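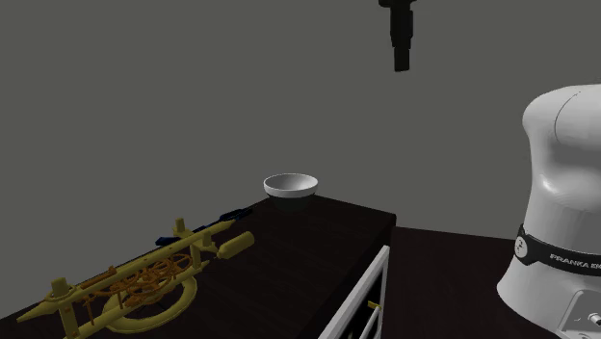
I'd been promised an hour with the woman who designs the children's party costumes at Plesodine, and in the end I got nearer two, plus lunch. Her workroom sits over a bakery in Bruteden and smells of warm bread, and she talks with pins in her mouth, so if any of her quotes sound a bit clipped, that's why. I'd gone in wanting to know about pirates (my son has announced he is having a pirate party in January, no arguments) but she steered me almost straight away to what goes on the table. "Start with a plain white bowl on a dark top," she told me. "You want the costumes to do the shouting. Put your gold coins in the bowl and leave it there." I own a white bowl! I was already feeling ahead.

She started out making school play costumes for other people's children, mostly sheep. "You learn a lot from sheep," she said. "They overheat, they need the loo, and they can't get out of the thing by themselves. So everything I've made since opens down the front." Her pirate coat has two big press studs and no zip, and she made me put my arm in the sleeve to feel the lining, which is soft cotton all the way down to the cuff.

I asked what she thought parents get wrong, and she put down her scissors for that one.

"They buy the hat first," she said. "The hat is off in ten minutes, I promise you. If you've got a small budget, spend it on the waistcoat or the sash. A child in a stripy top and a good sash is a pirate from across the room, and they can still eat a sausage roll."

We had a long detour about swords. She doesn't make them and doesn't sell them, and she was quite firm about it, although she did admit that her own nephew turned up to his last birthday with a rolled-up newspaper and had a lovely time. What she likes instead is a telescope. Her way of doing it is two cardboard tubes, one a bit thinner so that it slides inside the other, painted the night before and left on the radiator. I've tried it since and mine doesn't slide at all, but he carries it about the house anyway.

The new range this winter is called Osto, and it's a set of sea creatures and sailors cut so that brothers and sisters can dress up together. There are 12 outfits in it. I loved the octopus, which has stuffed arms on elastic loops so that when the child lifts their own arms the others come up too. "That one nearly finished me," she said. "I had it done in velvet, and it weighed as much as the child. I started again in fleece, and then the arms were too floppy, and I cried, and then I had a biscuit and put the wadding in." The jellyfish is simpler, an umbrella-shaped hood with ribbons, and she says it's the one that goes first at fairs - grandmothers, mainly.

She still keeps a paper order book, and she turned it round to show me that the last entry was number 697. She reads all the notes people send in with them. One family wanted the mermaid tail in brown, to match a dog. "I did it," she said. "It was a really nice brown."

For the fabric she goes to a mill shop called Eze, where she buys the ends of rolls, and this explains why some of the linings don't match from one coat to the next. I'd wondered about that. She says the children like a surprise inside and the parents like the price, and when I asked whether she'd ever go back to ordering matching cloth she just laughed and picked up the next sleeve.

Washing, then, because I know somebody will ask me. Thirty degrees, inside out, hung up and never tumbled. Felt pieces get a damp cloth and nothing more. If there's icing on it, let it dry and pick it off with a fingernail ("it's very satisfying, you'll see") before it goes anywhere near water.

My last question was what she'd dress up as herself, given the chance. She thought about it for so long that I started putting my coat on. "A lighthouse," she said. "With a proper light. I've got it drawn somewhere." She was still looking through the drawers for it when I went down to buy bread.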